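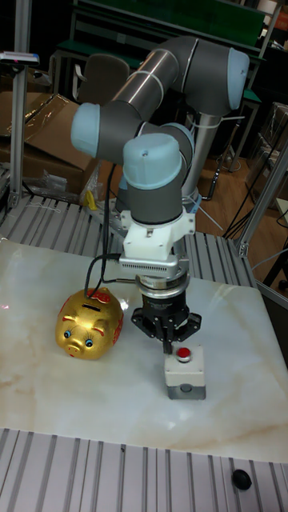
Our strata in Westport wants to raise the levy by $44 each quarter, and I try to understand where the savings fund goes. The main cost is the pedestrian gate, which needs a new release button, a small box with a red round button on top. Is $880 a normal price for this?
Dace Ozoliņš, October 28, 2026

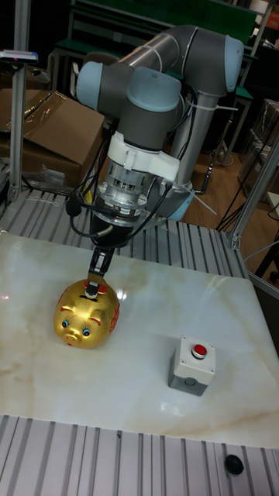

Siiri Rebane: Ask for the written quote first — labour is often the bigger part. You have the right to see it.

Toom: we paid less in Skemville. get 4 quotes

Filed under: Home & Neighbours > Fees
We use cookies to remember your settings.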